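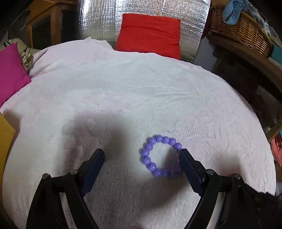 The Baumgartner button works opens its doors one Wednesday in December, and if you want to see how a shirt button gets its four holes, that is your chance until next year. I went with my brother-in-law, Kilian Hofstetter, who had been promised lunch.

The tour starts in the old boiler room, where Liesl Hofstetter (a cousin, it's that sort of valley) hands out hairnets and a leaflet with a map. The map shows the works as it was before the annex went up, so our group of 15 spent a while admiring a locked door. Wendelin Strebel, who has run the drilling floor since he left school, came and fetched us.

Strebel likes drills. He likes them more than buttons, I think, and a good deal more than visitors. One machine gets through 600 blanks while you are still working out where to stand, and the noise means you catch every third word of the explanation. The words I caught were "never," "thumb" and "Grekisent," the last being the maker of the polishing drums next door. The drums are worth the trip. The buttons go in dull and chalky with a scoop of wood chips, tumble overnight, and come out shiny. I would have stayed longer, but we were moved along to the sample room.

The sample room holds 312 drawers. Beads, toggles and buckles have their own wall, left over from a time when the firm would make anything round. A man in a good coat asked whether the drawers were in order of color or size. They are in order of when somebody got around to them.

Lunch was soup, in the packing hall, at 3 in the afternoon. Kilian had two bowls and has spoken well of the button industry ever since.

Admission is free. The shop takes cash only and closes before the last tour gets out, so buy your buttons first. Parking is behind the church.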